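# Tarano Hand-Held Gripper Kit

I sell a small gripper you hold in your own hand. You squeeze it, you pick things up, you put them down, and the camera on top records everything so you can train a policy on it later. I built the first Tarano for myself, got tired of lending it out, and now there's a little batch of them on the shelf here in Duteddale.

If you've been teleoperating an arm to collect your examples, you already know how slow that gets. My own record with a leader arm was a pretty sad afternoon and a sore neck. With the hand-held unit I just walk up to a shelf and start working, and when I'm done there I walk to the next one (kitchen counters, closets, a friend's garage once, which was a mess but great data).

## What's in the box

- Gripper body in white, with trigger and wrist strap
- Two fingers with ridged pads, already mounted
- Wide-angle camera, fixed focus, on its bracket
- 3 spare pads in the same magenta
- Hex key, USB cable, and a card with the calibration pattern

Weight is 890 grams with the camera on. I've had people ask for lighter, and I'm working on it, but please try it for an hour first. The balance point sits right over your knuckles and it feels better than the number sounds.

## Where it gets used

I spend most of my own time on tight spaces. Shelves and cubbies are where my old policies fell apart: side walls close in on both sides, things leaning against the back, something flat lying on the floor of the shelf that you have to get a fingertip under. A coaster is a lot harder than a mug! So I designed the fingers to be slim and angled in at the tips, and I keep both of them in view all the time. When the camera can see the pads and the thing between them, the learning goes so much better.

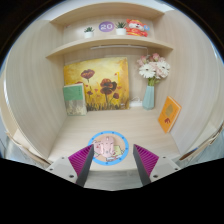
The other thing I'd push you on is clutter. My first set was all bare tabletops and plain blocks, and the policy I got out of it was lost the minute I put a vase near the target. Now I dress every spot before I record. Plants, books, toys, a picture or two, whatever's in the house. Then I shuffle it every 5 demos and go again. My current shelf set is 1506 demos, and I'd take it over a much bigger pile from a clean bench any day.

## Recording

Press the side button, wait for the beep, do the task, press again. Files land on the card as video plus a finger-width track. If you fumble one, hold the button down and it marks that take as a reject, so you can sort it out later (I keep mine, they're handy for testing).

The export script writes straight to Zallow format, and there's a plain folder export too if you have your own loader. Setup on a fresh laptop takes me one coffee.

A few tips from using it every day:

- Go slower than feels natural. Fast hands blur.
- Shelf lights are fine. Flickery ones aren't.
- Wipe the pads, especially after anything dusty.
- Check the bracket screws every week or so. They're small and they do work loose.

## Ordering

Units ship from Duteddale. The February 2019 batch has the newer trigger spring, and if you bought one in November I'll send you the spring for free, just write and ask. Spare pads and fingers are sold separately, and they fit every Tarano I've made so far.

The arm-side mount is a separate item. Tell me which arm you have when you order, the bolt patterns are all different and I'd hate to send you the wrong plate.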